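Let the sleeve go wrong

I have a bit of a bee in my bonnet about tidy examples, so bear with me.

Our group at Skakby collects demonstrations for a folding model. People do the chore with hand-held grippers, the recordings go in a pile, and the model learns from the pile. We have 1,219 of them now, and when I sat down and watched 150 in a row (with biscuits, I'm not made of stone) I got a nasty feeling that I was watching the same one over and over. Lovely clean grabs. Shirt comes up, shirt goes down flat, done.

Then I asked Geum-ok Na, who checks the recordings before they go in, how many she'd thrown out that week. Thirty-one! And 29 of those were perfectly good folds with a fumble somewhere in the middle. Somebody missed the collar and went back for it, or a hem got bunched up and had to be shaken loose. Out they went, because the guidelines say "smooth and confident".

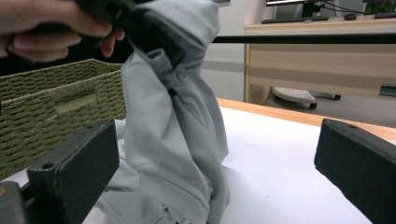 A light grey top, lifted and hanging in a twist over the white surface.

I love a moment like that one. Clothes don't hang like the drawing in the instruction sheet, they hang in a great crumpled rope, and whoever is holding them has to work out which bit is a cuff and which bit is just a fold that looks like a cuff. That working out is what I want the model to see! If all we ever show it is the neat half of the job, what on earth is it meant to do when it picks up a sweatshirt by the wrong end?

Jucélia Bezerra disagrees with me, and she's got a point. She says a learner copies whatever you give it, so feed it dithering and you'll get a machine that dithers. Fair enough – I've seen recordings where the person was plainly thinking about lunch, and I wouldn't keep those either. But a slip followed by a good recovery is a different animal from plain faffing about, and at the moment our guidelines put both in the same bin.

So my suggestion is a dull one. Give the recoveries their own label, keep them, and train once with and once without. Geum-ok says she can add the label in December, when the Stirkik batch is finished. I'd like it sooner, and I've told her so twice.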